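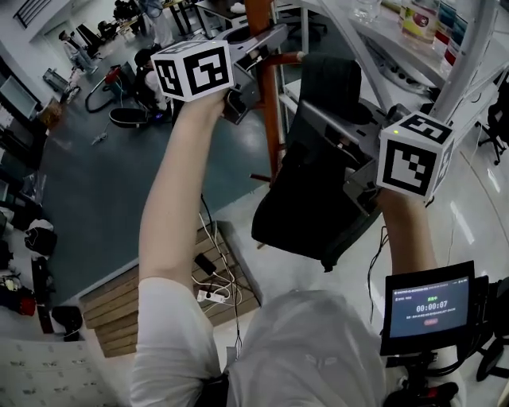
Dehua Jia wrote:
Check the screws under the seat before you buy new padding. Mine felt mushy for a year and it was two loose screws the whole time.

Home > Forums > Furniture > Chairs and Stools > New Posts

Filed under: Seating, Small Fixes

flendov_fan wrote:
OK but mine aren't loose, I tightened everything in October! Black padded seat, metal frame underneath, and the foam has gone flat on me. I paid 30 bucks for it used, so I'm not spending a fortune (but I do like the thing).

Dehua Jia wrote:
Then it's the foam, sure. Pull the cover, trace the old piece on cardboard, and go one size thicker. I used a Plidia cushion blank and it took me about 21 minutes with a staple gun.

porchlight wrote:
Going thicker is bad advice, sorry. I tried that on 4 chairs and the covers wouldn't reach around anymore. Every corner puckered. Same thickness, firmer foam, and you'll be a lot happier.

Dehua Jia wrote:
Depends on the cover! Mine had plenty of slack.

porchlight wrote:
Most don't. Measure first.

flendov_fan wrote:
I'll measure tonight. Next question, do I flip the chair over or leave it standing? My floor is glossy white tile and I'm scared of it skating off on me.

mugsy_b wrote:
Flip it, on a folded blanket. And move any power strips and cords out of the way before you start, I put a chair leg down on my charger once and that was the end of the charger.

porchlight wrote:
Agree with the blanket. I'd take the seat all the way off though, way easier on your back. Bag the screws and tape the bag to the frame.

flendov_fan wrote:
Seat's off! Four screws, one of them a different length from the rest, so somebody has been in here before me. Cover has maybe half an inch to spare. Going with same thickness, firmer. Does the Fuchs store still cut foam to size or do I have to order it?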